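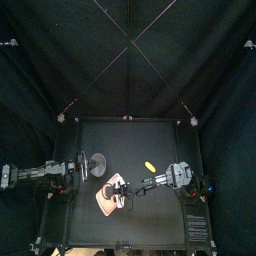
Call for home cooks: help us test the Pullia recipe collection

Do you cook most nights of the week? Do you have opinions about beans? We'd love to hear from you!

Pullia is a cookbook of everyday vegetable and bean dishes, put together by the small team at Lisudo and edited by Lovisa Åberg. We've cooked every recipe in our own kitchen, several times over, but we know our stove and our knives far too well by now. We need people who will read the instructions cold, shop at their regular store, and tell us where we left something out.

We're looking for around 200 testers. You'll get 10 recipes by email in August and have four weeks to cook at least six of them, in any order you like. After each one you fill in a short form: how long it took, what you swapped, whether the people at your table went back for seconds. Photos are welcome but not required (we mean it, a brown stew is a brown stew).

You don't need any training. Beginners are very useful to us, and so are people with tiny kitchens, old ovens, or picky kids. You do need to be 18 or older, able to read recipes in English, and willing to follow each recipe as written the first time through. After that, go wild.

Testers pay for their own groceries. Everyone who sends in six forms gets a printed copy of the book and their name in the back, if they want it there.

To sign up, write to Lovisa at Lisudo by May 30, 2020. Tell us who you cook for, what kind of stove you have, any allergies, and one dish you make without looking anything up. We read every note, and the long ones are often the best!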